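Tips for Teaching an Arm by Hand or by Remote

Posted by Casimiro Lozano
November 25, 2025

These are the notes I keep taped inside the cabinet door, typed up for the people who started on the shop arm this fall. They cover two ways of showing it a job: taking hold of the arm and moving it yourself, and driving it from the remote, either on the real bench or in the simulator. I use stacking jobs for most of my practice, so most of the tips come from those.

Before you start

Write the task down in one sentence. "Put the purple cup in the pink cup and let go" is a task. "Tidy the cups" is four or five tasks, and every person who shows it will do them in a different order.

Decide what counts as finished. For a nested pair, I say the top cup is inside the bottom one, the fingers are open and the arm has backed off a hand's width. If the arm still has hold of the cup when you stop recording, the job isn't done.

Clear the bench of anything that isn't part of the job. A tape measure left by the cups will be in every recording you make that morning.

Do three or four dry runs with recording off. Your first tries with any object are bad and there is no reason to save them.

Moving the arm by hand

Hold it in two places, once near the elbow and once above the gripper. People who hold only the gripper end up dragging the arm, and the elbow swings out to wherever it likes.

Keep your fingers off the pads.

Stand where you can reach the end of the motion without shuffling your feet. If you have to take a step halfway through, there will be a stop in the recording, and the arm may learn the stop along with everything else.

Hand guiding works well for wiping, tracing an edge, pouring and anything else where the path matters. It's poor for small placements, and your arms will be in whatever the cameras see. For stacking I go to the remote.

Driving from the remote

Set the speed lower than you think you need. I run ours at 40 percent for new people and leave it there until they ask.

Move one direction at a time near the object. Out in open space you can swing up and across together all you like, but over the last stretch it helps to get lined up first and then come straight down.

Check the close view before you come down, and look for glare. Dark glossy surfaces are the worst for it. A bright patch can wash out the spot you need to see, and it shifts as the view shifts, so what was clear a moment ago may be hidden now. The simulator does it too, with a dark strip set between two white surfaces and a pink rim in the near corner.
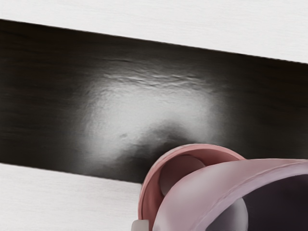
Noelia Herrero wrote in about glare after the first version of these notes went up. She says she leaves it in on purpose for part of every batch, in the simulator and on the bench. Her first set was shot under perfectly even light, and the arm did fine until the sun came through the door in January, when it began stopping short of the rim. She now moves the light twice per session and doesn't tell whoever is driving. I have since started doing the same, though I do tell them.

Don't drive by the close view alone. When something fills the corner of it you lose all sense of how far away the rest is. Glance at the wide view, fix your line, then go back.

If you lose sight of the rim, stop and back up. Hunting for it by feel makes a jerky recording, and with real cups it knocks them over.

Picking up and nesting cups

Tapered cups are a good first job. They forgive a little error going in, and you can tell at a glance whether they're together.

Pick from the rim if you plan to nest. With the fingers low on the body, they will hit the lower cup before the upper one is seated. Clamp the rim from the top and let the cup hang.

Come in over the center of the lower cup and pause for one beat. Lower until the narrow end is inside the mouth, then slow down again. A small tilt is all right. If the tilt grows as you go down, lift and start over.

Don't push once it's snug. With soft plastic you can feel the lower cup bow if you're guiding by hand. From the remote you can't feel anything, so watch the rim of the lower cup for movement instead.

Mind gaps in the bench. Our simulator layout has two white tabletops with a dark gap running between them, and it's easy to end up working right at the edge of it. If a cup's base is close to a gap, check it in the wide view before you open the fingers. On the real bench I lay a board over any gap wider than the base of the smallest cup.

Use colors you can tell apart in poor light. Lilac into pink is fine for us on a white top. Two whites on a white top will make you miserable.

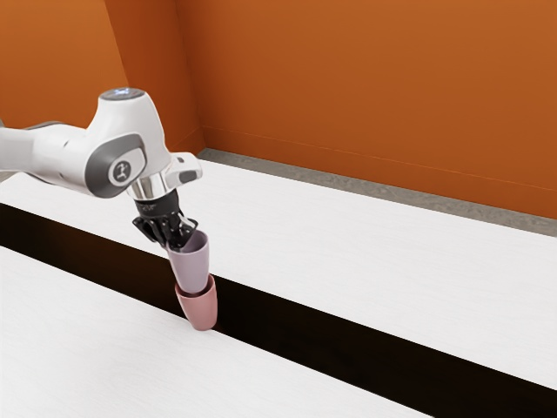

How many to record

For one simple task with the cups in the same general area, I start with 56 good ones. It's an odd number and it's just what fit on our first sheet, but it has held up. When the cups can start anywhere on the table, I go to 150.

Past that, more of the same doesn't do much. Montserrat Miranda sent me the log from a set of 2000, nearly all of them driven by one person with the cups in the same spot, and it did worse than our small mixed set whenever a cup was moved off to the side. Change the starting spots before you add to the pile.

Switch drivers partway through. Show the second driver the written sentence and nothing else, then compare how they went about it. If the second one picks from the body and the first picked from the rim, settle on one and redo the others.

Keep a few recoveries. If you miss the mouth of the cup, lift, line up and get it in on the second try, that recording is worth saving. Tag it so you can find it again. A recording where you dropped the cup and picked up a new one should go.

Take breaks. I can drive well for a half hour, and after that my placements get sloppy whether I notice or not.

Naming and saving

Put the task, the driver's initials and the layout in the file name, in that order. We had a folder called "cups new" and another called "cups new real," and it took an afternoon to sort them out.

Keep bench and simulator recordings in separate folders, even if you plan to train on both.

Play back every tenth one from start to finish. Skipping to the end will tell you the cups are together, but it won't show you the long wander the arm took to get there.

Small fixes

Arm drifts when you let go of it in hand mode: check the tool weight setting. Somebody changed the gripper and didn't change the number.

Remote feels backward: you're standing on the other side of the bench from where it was set up. Move yourself, or flip the axes - but put them back when you're finished.

Fingers slip off the rim: wipe the pads with a damp cloth and let them dry. If that doesn't do it, take a slightly deeper bite before you raise the squeeze.

Upper cup comes back out when you lift away: open the fingers all the way before moving, and go straight up. Nine times out of ten one finger is still dragging on the inside of the rim.

The spare pads are in the second drawer, under the cable ties. Write it on the list if you take the last pair.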